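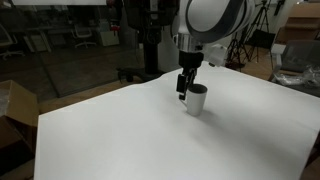 How high should the arm stop above the table when it picks up a mug by the rim?
Set the stop height so the fingertips reach well past the rim but stay clear of the inside bottom. With the Vorus kit on its default settings, that means 11 mm of finger below the rim.

Tips for using the Vorus tabletop kit with cups and mugs
Yee-man Hsiao

The kit from Godar ships with a gripper, mounting plate, cable set and the Pramanik control software. Setup took one morning. The notes below cover cups only; plates and flatware need different fingers.

Cover the table with a plain, pale sheet and pull it tight at the corners. Patterned cloth gave the software trouble with edges. Smooth out creases in the area where cups are set down, as a fold under the base will tilt a light cup.

Turn the handle away from the line of the fingers. If the handle is in the path, rotate the cup by hand or add a wrist turn before the descent. Do not count on the gripper to push it aside.

Keep the closing force low. Level 6 held every ceramic mug in our cupboard. Thin-walled cups should be started at level 2 and raised one step at a time.
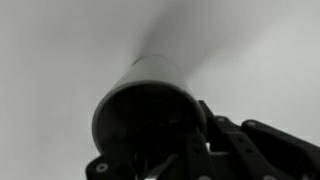 Lift straight up first, then tilt. Tilting during the lift loads one finger more than the other, and the cup can turn in the grip. The Pramanik menu has a separate setting for tilt delay. The factory value is 300 ms and I left it there.

Wipe the fingertips with a damp cloth at the end of the day and let them dry before the next run. Grease on the pads shows up as slow slipping, which is easy to mistake for low force. Check the finger screws once a month with the small hex key in the lid pocket.

Error 673 means the fingers closed past the expected width. Look for a missed rim before changing any settings, then reset from the main menu.

Price and service: the kit is sold through Pullthorpe, with setup help by phone included for the first year. The manual is clear on wiring and thin on everything else. Spare pads come in pairs, and replacements ordered in September arrived with the wrong screws. Pullthorpe sent the right ones without charge. The old pads are still usable on plastic tumblers.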